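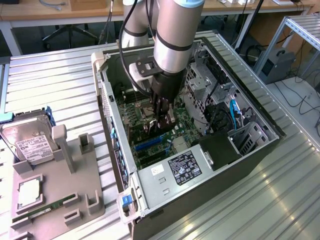

4.2 The bench and the tray

I should say up front that most of the time on this build went into the table and the tray, and the arm was the easy bit. The shared workshop on Dambrauskienė gave me a corner with a grey floor and one decent outlet, and I put the ribbed aluminum table there so I could bolt things down wherever I liked (and then move them, which I did a lot). The computer lies on its side with the panel off. I tried standing it up for the first week and gave up, as the gripper had to come in sideways and kept meeting the drive cage.

The tray sits to the left of the case. It's grey plastic, with a place for each part: the hard drive, the processor and the memory module. I went through 8 versions of it. The early ones held the parts so snugly that the fingers couldn't get a grip, and then I overdid it the other way and the memory would lean over whenever somebody walked past. My favourite version, for the record, was number five, but its posts were too tall for the wrist camera to clear and I had to let it go.

I named the whole setup Stutness, after the label on the crate the table came in, and the control scripts are called Naltovov. Both names stuck before I could think of better ones, sorry!

4.3 Getting down into the case

A tower is a cramped place to work, even for human hands. You've got the power supply at one end, the drive cage along the side, and cables wherever the last owner left them. The arm comes down from above, and that helps a great deal, but the fingers still have to travel a fair distance past metal before they reach anything useful. I wrote the approach in two moves: a quick one to a point well above the board, and then a slow straight drop. The slow part is dull to watch. I made it slower again after I bent a fan bracket.

Expansion cards are where I learned the most. A card wants to be held evenly and kept square to the slot, and if it tips even a little it binds. Figure 4 was taken at the slot with the fingers lowered onto a card. I keep the push force in one settings file so anyone in the shop can change it without digging through Naltovov, and I log every try. By the end of November the log had 2,923 entries in it, and I'd spent over 35 evenings at the bench.

Figure 4. Gripper at an expansion card, with the parts tray alongside the case.
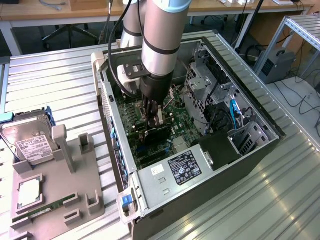 One reader of the draft wrote back that I should stop treating the slot as the hard part: a tray that holds the card at a known angle would fix half the binding before the arm ever moved, and a force limit is a poor cure for a bad grip. I think that's fair. I had put the grip down as settled because it worked well on memory, but a card is a much more awkward shape and I was picking it up wherever there was room for the fingers.

So the next tray gets a card holder, and I'll rerun the slot tests with the force setting left alone to see how much of the trouble was mine. I'd also like to tie the loose cables back properly before then.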